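Home | Newsletter | Back Issues | Shop Notes | Contact

Shop Notes: The finger pads on the Jemer gripper
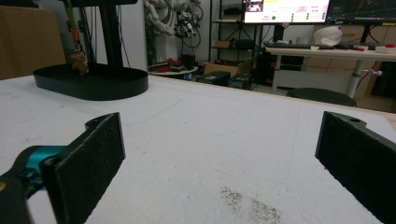 Umesh Rastogi wrote in after the June issue to say we were wasting our time. Pads are consumables, he says, and if the grip goes off you fit a new pair, run the zero routine and get back to work.

Maybe so. But we have fitted a lot of new pairs this year, and I'm not convinced the pads were at fault every time. The dark speckled mess on the table between the fingers is what got me asking. The maker's sheet says to expect "light dusting" in the first 500 cycles. It doesn't say what light means, or what you should do at cycle 501.

So before anyone opens another packet, please try the dull version first. Power off. Brush the gripping face with a dry nylon brush, working away from the mount. No solvent. The sheet allows it, but the last pair I cleaned that way went shiny and dropped parts for a week. Check the screws, then close the fingers on a strip of paper and pull. If it slides out at one end, you have an alignment problem, and new pads will only hide it until they bed in.

Nima Bahrami timed the whole job at 12 minutes. Swapping the pads and zeroing again took him 45, with one screw lost under the bench.

The Prollalard pads are on trial as well. They are sold as lasting twice as long. I have asked for the test that claim comes from and got a brochure. We'll run them on the Bondurport cell and write down every change, including the ones that make us look bad.

Wipe the table down at the end of each shift too. With yesterday's grit still lying there, you can't tell if today's pads are shedding.

Spare pads are in drawer 22. Sign for them.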